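Wirnine Legal Help Desk: Progress Report to the Galli Fund
Work permit and asylum filing support, period ending 24th March

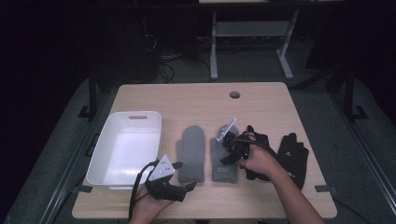

Ebuka Aliyu asked after the last report whether the drop in completed asylum applications meant fewer people were coming to us. It did not. Requests went up, but cases took longer because several forms were revised partway through the period and drafts had to be redone on the new editions.

Intake
We answered 2,051 requests for help by phone, by email and at the desk. Most callers wanted to know whether a pending application still let them work, or what to do about a hearing notice sent to an old address. We opened 900 full cases. The others were given written information or passed to another office.

Staffing
The grant pays for two accredited representatives, Li-hua Tsang and Vendula Urban. Both posts are filled. Vendula's accreditation came through later than planned, so she worked under supervision for the first part of the period and could not sign filings. That accounts for most of the backlog in family petitions.

Court preparation
We held eight group sessions for people going to a first immigration hearing without a lawyer. Attendance was uneven. The evening sessions filled up — the morning ones did not, and we have dropped them. Buppha Inthanon rewrote the handout on changing an address with the court, and it is now one page.

Problems
Interpreter costs ran over budget. We had counted on the Trandora phone line for less common languages, but waits were long and we paid for in-person interpreters in the more urgent cases. We ask to move the unspent travel money to this line. Zdislava Holub has the revised budget sheet.

The move of case files to Eren is not finished. Open cases are in the new system, closed ones are not.

Next period
Clear the family petition backlog. Finish moving the closed files by August. Start evening intake at the second site once the lease is signed — the landlord has the draft.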